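The Chore Report: can it take out the trash yet?

2022-05-28

Hello again from my kitchen table, where there is laundry on one end and a stack of your letters on the other. A lot of you wrote in after the last newsletter, and most of you asked some version of the same thing: when can I buy something that will tidy up after my kids? Tumaini Koech asked it twice, once in capital letters, so this one is for you, Tumaini!

I've been following the home robot business for 7 years now, and my short answer is still "not yet." My longer answer has gotten a lot more interesting lately, mostly thanks to hands. For ages the machines I wrote about had two flat fingers that pinched, like salad tongs. You could do plenty with that (blocks, boxes, a folded towel on a good day), but a house is full of stuff made for people's hands. Bottles with narrow necks. Spray triggers. The bag of rice that slumps as soon as you pick it up.

So now everyone wants fingers. Lurnar has gone over to them completely, and the folks at Flestinwood, who spent years telling me that fingers were a waste of money, have a five-year plan with hands all over it. I teased them a little. They took it well.

The chore I keep coming back to is throwing something away. I know, it sounds like the easiest job in the house. My nephew could do it at two (whether he would do it was another matter). But think about what's in there. You have to pick the thing up without squashing it or letting it slide through your fingers, carry it over, get it lined up with an opening that may be barely wider than the thing itself, and then let go at the right moment. Let go early and it bounces off the rim and rolls under the stove. Let go late and you've dragged the whole bin over with it.
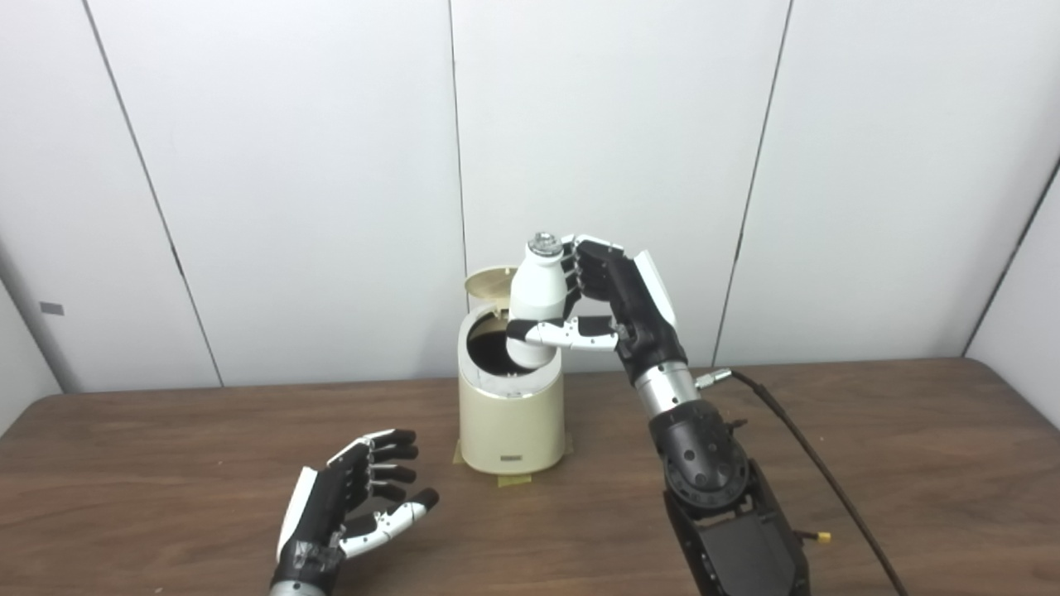
Letting go is the part I had never given a second's thought before I started on this beat. Nassoro Were, who tests arms and hands over at Wileck, told me he worries about it more than he worries about the grip. Fingers that wrap nicely around a bottle also have to unwrap without bumping it, and there isn't much room to do that over a small bin. He also said that shiny things give him headaches, because a glossy surface throws back the light and the cameras can get confused about where the edge is. I asked him what his dream object would be and he said "a tennis ball, forever."

And then there's the question of what happens when you move the bin. In a test everything can stay where you put it, and I have no quarrel with that, you have to start someplace. But my own bin travels. It gets kicked, it gets shoved over for the mop, and in October it spent most of a week on the back porch for reasons I won't go into. A machine for my house has to find it wherever it went, see whether the lid is up, and carry on. Nassoro's rule of thumb is that he wants to see a chore done 200 times in a row before he'll use the word "works" around me. He wouldn't tell me how far along they are. I asked three different ways.

Shop floors are a bit further ahead, I think. The Sánchez plant people I talked to have arms that load parts all day long, and they're happy with them – but the parts come in one shape, on one tray, at one height. When I asked whether the same arms could clear the lunch table, there was a long pause and then a lot of laughing.

My guess, for what it's worth, is that we'll see clearing and sorting jobs in places like hotel kitchens well before anything rolls into your home or mine. I'd love to be wrong! I have 20 empty jars on the counter that need dealing with as I type this.

Next time I'll get into dishwashers, and why loading one is so much nastier than emptying one. If you have a chore you'd like me to ask the engineers about, hit reply and tell me. Tumaini, you can have the first slot.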